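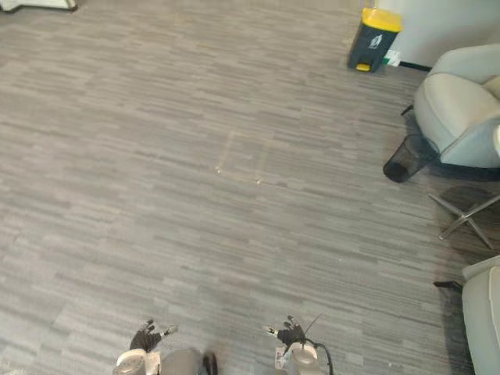

办公室地毯保养：吸尘、去渍、压痕与换块

作者：Vinzenz Auer
更新：21/09/2026

本文写给自己管一间小办公室、没有签保洁合同的人。内容以拼块地毯（方块毯）为主，满铺卷材地毯的做法大体相同，不同的地方会单独说明。文中的办公室面积是217平方米，铺的是圈绒方块毯，人来人往最多的是门口到茶水间那一段。面积比这小的，把用量按比例减下来就行。

先弄清楚是哪种地毯

动手之前找出当年的铺装单或者产品标签。标签一般贴在方块毯背面，掀起角落里的一块就能看到。要确认的是绒面纤维、底背材料和固定方式。

绒面常见的有尼龙、聚丙烯和羊毛混纺。尼龙弹性好，压过之后容易恢复，能耐大多数中性清洁剂。聚丙烯吸水少，不容易染色，但是怕油，受压后也不太容易立起来。羊毛混纺忌碱，忌漂白，水温也不能高。

单子找不到了，可以从备用块的边上剪一小撮绒丝放进一杯清水。聚丙烯比水轻，会浮在水面；尼龙和羊毛沉下去。这个办法分不出尼龙和羊毛，拿不准时一律按羊毛处理，只用中性清洁剂和凉水。

底背有沥青的、PVC的和毡的。沥青底背不能用溶剂类去胶水，会发软。毡底背泡了水以后干得慢，去渍时要少用水。

固定方式分满涂胶、点胶和角贴。角贴的最好换，满涂胶的最费工。

工具和耗材

直立式或桶式吸尘器一台，带可以调高低的滚刷
扁吸嘴和家具吸嘴
白色棉布或者不掉毛的白毛巾，多备几条
喷壶两个，一个装清水，一个装稀释好的清洁剂
软毛刷一把
钝头的勺子或者塑料刮片
蒸汽熨斗，家用的就够
中性地毯清洁剂
小苏打
美工刀、钢尺、备用方块毯和角贴

布一定要用白的。带颜色的布沾了清洁剂会掉色，掉到浅色绒面上很难弄出来。

我们用的清洁剂是Kustham的浓缩中性液，装在深色大桶里，按瓶身的比例兑水。换别的牌子也可以，选标明中性、标明可用于地毯的。洗洁精不要用，残留的东西发黏，过几周那一片会比周围更脏。

日常吸尘

吸尘是保养里最要紧的一项。沙粒落到绒根以后，每踩一脚都在磨纤维，时间长了那条走道就发灰，洗也洗不回来。

一、先把地面上能挪的东西挪开。椅子推到桌子下面或者推到另一侧，垃圾桶、脚踏、纸箱这些小件拿走。落地的电线收起来，别让滚刷卷进去。

二、调滚刷高度。从最高一档往下调，调到滚刷刚刚碰到绒尖，推起来不费劲。圈绒毯不宜压得太低，刷毛会把圈勾出来。遇到长毛的羊毛毯，把滚刷关掉，只用吸力。

三、从离门最远的角落开始，倒退着往门口走。先顺着一个方向推，再垂直过一遍。推的速度要慢，往前推一下，往回拉一下，拉回来的那一下吸得最多。

四、墙根和家具脚边换扁吸嘴。踢脚线和地毯之间的缝里积灰最多，也是蛀虫爱待的地方。

五、收尾时倒尘杯，擦滤网。滤网堵了，后面半间屋等于白吸。

走道和门口每天吸，办公区隔天吸，会议室和不常用的房间每周吸一次。柜子底下每个季度挪开吸一次。门口要放除尘垫，长度够人走进来踩上好几步，垫子本身也要吸，雨天还要翻开晾背面。

滚刷上的头发和线头每周剪一次。断电以后，用剪刀顺着滚刷的槽剪开，再用手拉出来。轴承两端最容易缠死，记得把端盖拆下来看一眼。

处理新鲜污渍

先吸干，后清洗。不管洒的是什么，都不要来回搓。搓会把液体往绒根里推，还会把绒头搓散，干了以后那一块的反光跟旁边不一样。

一、固体或者半固体的东西，用勺子从外往里刮起来。

二、液体用白布盖住，用手掌往下压，换干的一面再压，压到布上不再有明显的颜色为止。量大的话，布上面垫一本厚书，人站上去。

三、喷清水，量以打湿绒面为准，再压干。许多水溶性的污渍做到这一步就没了。

四、还有颜色的，把清洁剂喷在布上，从污渍边缘往中心轻轻点按。不要直接往地毯上倒。

五、再喷清水，再压干，把清洁剂带走。这一步不能省，留下的清洁剂会粘灰。

六、铺一层干布，压上重物，过夜。底层的水会被布吸上来，颜色也跟着上来，第二天把布拿掉，用手把绒拨松。

任何清洁剂第一次使用之前，都在柜子后面或者门后找一小块试。涂上去，等它干透，看看有没有掉色、发硬、起圈。

几种常见的污渍

咖啡和茶：先按上面的步骤来。隔夜的用清洁剂加温水，加了奶的要多过一遍清洁剂，奶里的脂肪和蛋白留在毯里会有味道。

油性笔和圆珠笔：布上蘸一点异丙醇，点按，勤换布面。沥青底背的只能少量用，别让它渗下去。羊毛毯先试色。

口香糖：冰块装进塑料袋，压在上面，等它变脆以后用勺子背敲碎，捡干净。剩下的薄薄一层也用异丙醇。

打印机墨粉：千万别沾水，也别用普通吸尘器的滚刷。普通滤网拦不住墨粉，会从后面喷出来。用带高效滤网的机器，只开吸力，嘴子悬在绒面上方一点点。剩下的用干布轻轻沾。

蜡：刮掉大块的，剩下的垫一层白纸，用熨斗低温烫，蜡会吸到纸上。纸要勤换。聚丙烯的毯不要烫，这种纤维遇热会塌。

泥：等它干。湿着处理越弄越大，干透以后用刷子刷松，再吸掉。

不知道是什么：先用清水，再用中性清洁剂，再不行才考虑溶剂。顺序不要反。

压痕和绒面发白

家具压出来的坑和长期晒出来的浅色，看着有时很像，处理办法完全不同。用手摸，低下去的是压痕，高度跟周围一样只是颜色浅的，多半是晒褪色或者磨损。

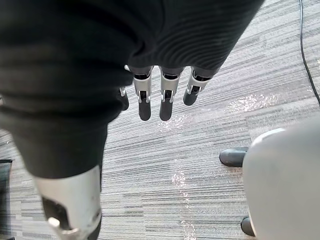

俯视地毯

压痕先试凉的办法。在坑里放一块冰，化完以后放着不动，过几个小时用白布吸掉水，再用勺子边把绒往上挑，挑的时候顺着原来的方向。轻一点的坑做一次就平了。

深的坑用蒸汽。把白毛巾打湿拧干，铺在坑上，蒸汽熨斗悬在毛巾上方，不要贴上去。喷几秒，拿开毛巾，用软毛刷把绒刷起来，不够再来一遍。熨斗绝对不能直接碰绒面。聚丙烯的毯只用冰块，不用蒸汽，理由跟上面去蜡一样。

圈绒毯受压以后，圈会歪向一边。用粗一些的缝衣针把圈一个一个拨正，比刷子管用，就是慢。

晒褪色的救不回来。可以跟柜子底下的那几块对调，让浅的去暗处，深的出来。对调时注意绒向，方块毯背面印着箭头，箭头方向铺错了，光线一斜就能看出一个个方格。条纹图案的毯尤其要注意，条纹接不上，远远地就能看见。有些款式本来就是打乱方向铺的，跟周围对一下再下手。

以后防压痕的办法也简单。重的柜子脚下垫宽一点的硬垫，让重量摊开；椅子换软胶轮；能挪的家具每隔几个月挪开一个脚位。

换一块方块毯

烫坏的、漂白剂点过的、接缝处绒掉光的，别修了，换。我们铺的时候留了33块备用，放在库房平放，至今够用。备用块不要竖着靠墙，边会翘，铺下去压不平。也别放在暖气旁边。

一、找准要换的那一块，看清周围几块的绒向，用粉笔在旁边画个箭头。

二、用扁口的螺丝刀或者油灰刀从一个角撬起来，手伸进去慢慢往上拉。角贴的很轻松。点胶的要一点一点拉，拉急了会把底背撕在地上。满涂胶的，先沿着这一块的四条边用美工刀划开残胶，再从角上起。

三、清理地面。残胶用刮刀铲，铲不净的薄薄一层可以留着，只要是平的。碎屑必须吸干净，底下有一粒沙，上面就会顶出一个包。

四、干试一次。把新块放进去，不抹胶，看四条边是否齐平。紧了就把边上的绒丝理出来再压，绒夹进缝里是最常见的毛病。松了说明周围的块跑了位，把邻近几块往里推一推。

五、贴角贴或者点胶。角贴的胶面朝上，贴在毯子背面角上，四块共用一片。不要往地面上粘。

六、新块压下去，用手掌从中间往四边推，再用擀面杖或者毯滚压一遍接缝。接缝处的绒用手指拨松，盖住缝。

需要裁的块，背面朝上裁。钢尺压住，刀片换新的，先轻划一道，再用力划第二道，沿线折一下就断开了。裁墙边的块，裁边朝墙，原边朝房间里面。

新换的块颜色会比周围深或者鲜一些，走上几个月慢慢接近。不想让它显眼，就从柜子底下取一块旧的补到中间，新的放到柜子底下。我们库房里的是Droscombe同一批次的货，批次号写在箱子侧面。不同批次的颜色对不上，买备用块时一定要写明批次。

深度清洗

日常吸尘做得好，深度清洗一年做两次就够了。我们一次放在初夏，一次放在December那批人休假的时候，办公室空出来，地毯有时间干。

深洗分干粉法和抽洗法。干粉法把潮湿的粉末撒在地毯上，用刷子刷进绒里，放一阵，再吸掉。不弄湿底背，做完当天就能用，适合走道和前台，洗得没有那么深。抽洗法用机器把水喷进去再抽出来，洗得干净，干得慢，适合很脏的区域。

抽洗机可以租，我们每次从Groneck租17升的机型，水箱再小就要不停地加水。租来先检查吸口的胶条，胶条裂了抽不干净。也要问清楚前一个人用的是什么药水，不放心就先拿清水空跑一箱。

抽洗的步骤：

一、彻底吸尘，比平时慢一倍。没吸干净就下水，灰会变成泥。

二、挪走家具。挪不动的，脚下垫铝箔或者塑料片，防止铁脚的锈和木脚的染色渗到毯里。

三、走道和门口先喷预处理液，等上十分钟，不要让它干掉。

四、从里往外，分条做。喷水的时候往回拉，拉完一条，关掉喷水再空抽两遍。相邻的两条要有重叠。

五、用清水再过一遍。清水里可以加一点白醋，能中和残留的碱性。羊毛毯也适用。

六、开窗，开风扇，风贴着地面吹。湿度大的日子开除湿机。没干透之前不要放回家具，也不要穿鞋走。

干透的标准是用手背按下去没有凉意，再掀起一块看背面。背面潮，上面再干也不算。

除味

撒小苏打，用软刷轻轻刷进绒里，放过夜，第二天吸掉。量不要太多，太多会堵滤网。味道还在的，说明问题在底背或者地面，掀开看有没有霉点。有霉点的块直接扔掉，地面擦干、晾透，再铺新的。

香味喷雾只能盖一两个小时，里面的油性成分会留在绒上粘灰，我们不用。

一份保养记录的写法

拿个本子或者表格，每次去渍和换块记一行。写日期、位置、污渍种类、用了什么、结果怎样。位置按平面图上的柱子编号写，别写“靠窗那边”，换了工位就对不上了。

备用块领用也记在同一张表上，剩到十块以下就补货。补货之前先问供应商原来的花色还做不做，我们2号会议室的那一款已经停产，Yurchenko库存里剩的几箱是最后一批，再往后要么整间换，要么拿走廊的拼过去。

常见问题

地毯洗完以后污渍又冒出来，怎么办？
绒根里的脏东西随着水往上走，到绒尖干掉，看着就像污渍回来了。再喷少量清水，铺干布压重物过夜，通常一次就好。还不行的，多半是底背里积得太多，换块。

绒面有线头冒出来，能不能拔？
不能拔。用小剪刀齐着绒面剪掉。圈绒的一拔就是一长条。

静电太大怎么办？
冬天开加湿器，室内不要太干。滚刷吸尘也会带电，吸完在墙边摸一下金属门框再去碰电脑。

接缝翘边怎么办？
掀开看底下。有灰就吸干净，角贴脱了就换新的。毯子本身变形的，背面朝上平放，压上重物过一夜，再铺回去。

家里的地毯能照着做吗？
能。家里的多是割绒，滚刷可以比圈绒压得低一点，羊毛的比例也高一些，去渍之前多试一次颜色。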